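Search questions, answers, people
Home & Kitchen > Glassware > Cleaning & Care

Cloudy wine glasses after the dishwasher – ruined or fixable??

Moved to Nimville in June and every glass I own has gone foggy. Never had this at the old place. Same dishwasher tabs, same cycle, same everything. Only the water is different, I guess. Plain clear ones are worst, the colored ones hide it better but you can feel it, kinda chalky near the rim.
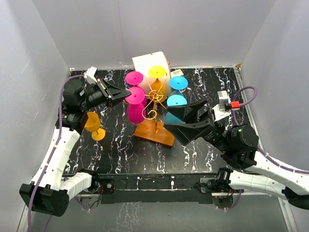

Tried so far – dish soap by hand, baking soda paste, one of those Grinenov cleaning cloths. Cloth did nothing except leave lint. Having people over Saturday and would rather not serve out of coffee mugs. Is it the water or did I wreck them? Also is there any point buying rinse aid, or is that a scam. Thanks in advance

3 answers

Hard water most likely. Quick test – put a little white vinegar on a paper towel and hold it on the foggy part for a few minutes. If that spot comes up clear it's mineral buildup and you can get all of it off. Fill a plastic tub with warm water and vinegar, half and half, lay the glasses in on their sides so they don't knock, 30 min or so, rinse, dry with a cotton towel. Not terry, sheds everywhere.

If the spot stays foggy its etching. That's the glass surface itself worn away and no product brings it back, sorry. Soft water plus too much detergent does that, so don't go dumping extra tabs in.

One warning, if any of yours have a gold rim or painted decoration skip the soak. Wipe the bare glass only.

And yes get rinse aid. Not a scam. Check the salt setting too if your machine has a softener built in, ours came set for 6 and needed to be way lower. Manual will have a chart.

----

just buy new ones, thrift store, 4 bucks for a whole box. life is short

----

Agree with first answer on the vinegar. Would add – turn off heated dry. Crack the door when the wash ends and let them air out, then towel off whatever drops are left. Heat bakes the minerals on. Mine were as bad as yours sound and this plus rinse aid fixed most of it, still have a couple that never cleared up.

Good stuff goes in the sink now though. Lukewarm water, hold by the bowl not the stem when you dry, thats how I snapped two. Store them competely dry or you get a musty smell in the cupboard.

Was this helpful? Yes 38

Contact | Terms | © Asex Home Answers | Back to top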